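So I finally made it out to the Erkow open day, the one I kept missing, and I'm still a little giddy about it. Lindiwe Nkosi got us in on the early list, and good thing too, as they only let in 98 people before lunch and the line went clear around the bike racks.

We started in the big hall, where an arm named Murau was sorting plastic cups by size. It was slower than I expected! It dropped one and just sort of waited, and a kid next to me yelled "pick it up!" until it did. Then came a talk from Marietjie Naidoo, who runs the training side. She said the team needs 300 short demos before a new task is worth testing, and that they redo plenty of them. I wrote that down on my hand because my phone was at 14 percent — rookie mistake.

Coffee was terrible. The cinnamon rolls were great and I had two.

After that we went to the demo room, which was what I'd come for.

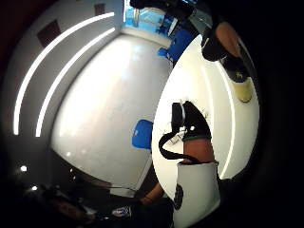
I've wanted to try teaching a robot something ever since Zodwa Le Roux told me about her turn at it last November. I figured it would be all code and screens, and it's so much more hands-on than that. Black gloves, bright white walls, long strips of light overhead, a couple of blue chairs — I felt like I should have brushed my hair. My task was putting a sponge in a bowl, and Marietjie kept telling me to slow down. My best try scored 61 out of 100, and Lindiwe got an 80 and has mentioned it several times since.

They're doing another one in the spring and I've already put my name down. Yolandi, you're coming with me, no excuses.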